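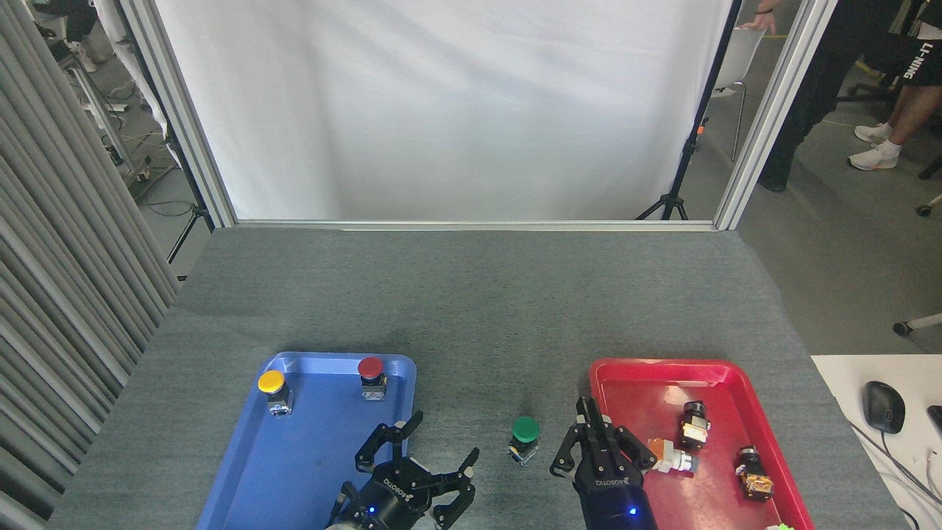
Yellow-capped and red-capped push-button switches in a blue tray.

FOR IMMEDIATE RELEASE
January 10, 2020

Pronum opens a walk-in parts counter on Fitach Street

I've been selling switches, fuses, knobs and bits of wire by mail since before my kids could read, and for most of those years people have been asking me the same thing: can I just come by and pick it up? Well, now you can! Pronum is opening a walk-in counter at 300 Fitach Street, in the old Thoroddsen shoe store, and I could not be more excited to write this (I've rewritten the first paragraph more times than I'd like to admit).

If you don't know us, we're a small parts shop. We sell the little stuff that keeps old equipment going — drill presses, pinball tables, popcorn machines, organ pedals, garage door openers. Big suppliers are great if you need a whole case of something. We're for the person who needs one, and needs it before the weekend.

The counter will carry 557 different parts to begin with. That's a slice of the mail-order list, picked from what local customers bought most last year. Anything else on the list can be set aside for you at the counter if you call the day before. Prices are the same as mail order, minus the shipping, and there's no minimum. Buy a single fuse if a single fuse is what you need.

I'm also bringing back the repair bench. Folks who remember our July open house will know the one, with the long lamp and the terrible stool. You can sit down with your own project, borrow a meter and a soldering iron, and ask us questions. It's free for the first hour, then $3 an hour after that, mostly so people remember to go home for dinner. Please leave microwaves and tube TVs at home, we won't open those up.

The first 400 customers get a copy of our paper catalog, which Ornivance printed for us on the nice heavy stock. I know, a paper catalog! People kept writing in to ask for one, and I missed having one on the workbench too. It has the wiring diagrams in the back like the old edition did, and the thread chart is finally the right way up.

Mail order isn't going anywhere. Orders in by noon still ship the same day, and the phone number is the same.

Parking is behind the building, and you get to it from the alley side. The front door sticks a little, so give it a good push. Dogs are fine.

About Pronum
Pronum sells electrical and mechanical spare parts to hobbyists, repair shops and schools, by mail and now over the counter.

Press contact: the owner, at the Fitach Street counter. Reporters are welcome to drop in any time we're open.

###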